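Hello and welcome! These are the questions that land in our inbox most often at Ivinwood, the Saturday repair evening for chairs, lamps, suitcases, strollers and whatever else you've been stepping around in the hallway. If yours isn't answered, write to us and one of us will get back to you, usually after supper.

Last updated November 2025

## Before you come

**Do I need to book?**

It helps a great deal if you do. We have 28 slots in an evening and they tend to go by the middle of the week. If you turn up without one we'll still find you a chair and a cup of tea, and very often a slot opens up because somebody's babysitter fell through - but I can't promise, and I'd hate for you to haul a recliner across town for nothing.

**What does it cost?**

There's no charge for the work. We do ask you to pay for parts if we use any from our own drawers, and there's a jar by the door for the heating bill. Most parts are under $8. If something is going to cost more than that, we'll tell you before we open the packet, and you're free to say no and take your item home as it was.

**Can I just drop my things off and come back later?**

I'm afraid not, and I know this one disappoints people. The whole idea is that you sit down next to the fixer and see how the thing comes apart. You don't have to hold a screwdriver if you don't want to (though plenty of people who swore they wouldn't end up doing most of it), but we do need you there to answer questions like "did it make that noise before?"

**How big is too big?**

If you can get it through the double doors with one friend helping, it's fine. We've had patio umbrellas, a rowing machine and a very handsome church lectern. The bench can take up to 165 pounds. Anything heavier has to be looked at on the floor, so please mention it when you book and we'll put a fixer with good knees on it.

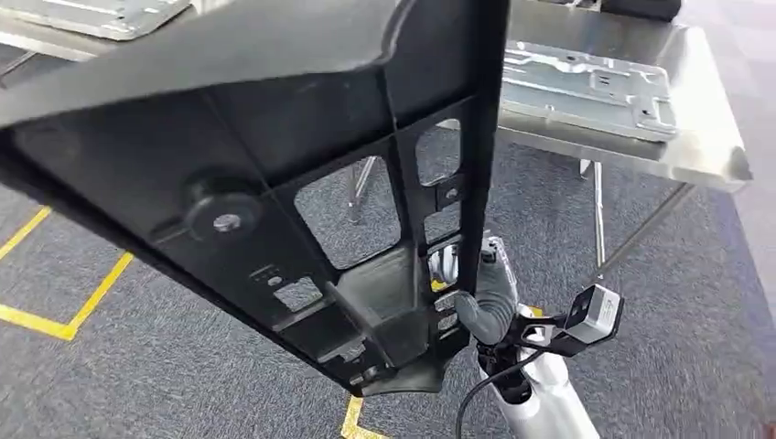 **Plastic parts**

**My item has a cracked plastic piece. Is it worth bringing in?**

Yes, please do! People assume plastic can't be mended, and some of it really can't, but a good deal of it can. It depends on what the piece has to do. A cover that only hides the works is usually easy. A part that carries weight, or has a screw pulling on it all day long, is a harder case, and we may suggest hunting for a replacement. Bring all the broken bits, even the crumbs, in an envelope or a sandwich bag.

**Should I try gluing it first?**

I'd so much rather you didn't. Household glue leaves a skin on the broken edges, and then we have to scrape it off before anything else will stick. If you've already done it, don't be embarrassed - bring it anyway and tell us which glue it was. The tube is even better than the name.

**How do you know what kind of plastic it is?**

Many parts have a little triangle or a few letters molded on the back. Have a look with a flashlight before you come and write down what you find. When there's no mark, Kohei Aoki will try a couple of small tests somewhere that won't show. He's our plastics person, and he has almost 9 years of doing this behind him, so when he shakes his head I tend to believe him.

## On the night

**How long will it take?**

Plan on an hour. Wobbly legs and loose plugs are often quicker, and anything with a spring in it is often slower. If we run out of time we'll book you in again and give you a note of where we got to, so that the next fixer doesn't have to start over.

**Can I bring my children?**

Of course. There's a low table with old keyboards and radios that they're welcome to take apart. We only ask that they stay on that side of the room while the soldering irons are on.

## Afterward

**What if it breaks again?**

Bring it back. We don't give a guarantee, as you'll see on the form you sign at the desk, but we're always curious to know what gave way.

**I'd like to help. Do I need to be handy?**

Not at all. We need people at the desk and in the kitchen quite as much as we need fixers. The next welcome evening for new helpers is in February, and you can put your name down by email or on the clipboard next to the coats.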